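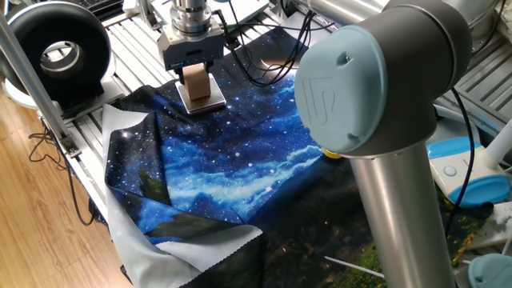 Dana Ostrowick

Project report, Tuesday, November 30, 2021

The Street Trees of Stumbridge: Who Gets the Shade?

I picked this topic in March, when the maples on Lammers Road were still bare and I couldn't tell a maple from a linden. Now I can do it from a moving bus, which my family is tired of hearing about!

The question was simple. Do the streets on the east side of Stumbridge have healthier trees than the streets on the west side, and if so, why? The town planted both sides under the same plan, so on paper they should look alike. Anyone who has walked home from the pool in summer knows they don't.

How I did the survey

I walked 15 streets and recorded 133 trees. For each one I wrote down the species, how wide the trunk was at chest height, the size of the open soil patch at the base, and a health score for the crown. The scoring sheet came with Fista, a free tree mapping app, and I changed it a little so that dead branch tips counted separately from thin leaves (the original lumps them together, and on lindens that makes a tree look worse than it is).

Trunks were measured with a sewing tape. A few of the older plane trees were too wide for it, so I used string and measured the string afterward. I also checked how hard the soil was by pushing a Sodivon soil probe into the ground until it stopped. The probe has marks down to 60 centimeters. On the east side it often went most of the way in. On the west side it sometimes stopped before the first mark, and my wrists felt it.

What I found

The soil patch mattered more than anything else I measured, and I loved seeing that come out of the numbers. Trees with a big open patch had fuller crowns on both sides of town, whatever the species. The east side just has more of those patches, left over from when the houses there had front gardens instead of driveways.

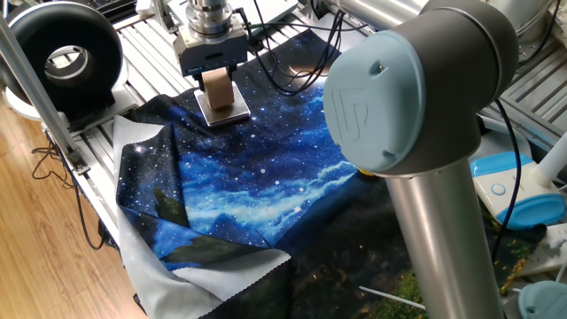 Figure 2. Gripper with two parallel fingers, pointing downward.

Species made a smaller difference. Hornbeams did well nearly everywhere. The maples were the ones that suffered in tight pits, with brown leaf edges by July. I had expected road salt to be the main problem, but the busy streets didn't score lower than the quiet ones once I compared trees with the same size patch.

Problems

I scored the first two streets before I really knew what I was doing, so I went back and did them again. The second scores were lower for most trees, and I kept those. Parked cars were a constant nuisance on Lammers Road, and for one pit there I had to estimate the length from the sidewalk side.

What I would do next

I want to repeat the soil readings after a wet week, when the ground gives more easily, to see if the gap between the two sides shrinks. I'd also love to measure shade directly at noon, with a grid chalked on the sidewalk. The full table of trees is in the appendix, sorted by street, with the hornbeams marked by a star.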